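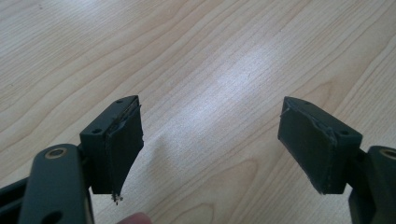

Refinishing a timber tabletop, oil or poly?

dustbin_dan
July 2019
Got quoted 2,310 by Halvorsen to strip and recoat our dining table. Bit steep. Thinking I'll do it myself with the Ultamwood hard oil, 4 coats. Kids eat at it every day. Anyone used the stuff?

marri72
Used it on our bench. Lovely colour, marks if you look at it sideways. Water rings by November. Go poly.

offcut
Disagree with marri. Rings sand out in ten minutes with oil, try that with poly. You have to strip the whole top again.

marri72
Ten minutes plus a day waiting for it to cure mate. And who's doing that with kids

tealeaf_qld
Zillis in the city did ours for under 2,000, satin poly, still good. Ask for grey sample first, theirs goes a bit yellow

dustbin_dan
Cheers. Is the Uner sander any chop or should i hire one? Got an arvo free Saturday

offcut
Hire. Mine left swirls everywhere. And start at 120 grit, dont skip to 240

marri72
For once I agree with offcut. Still say poly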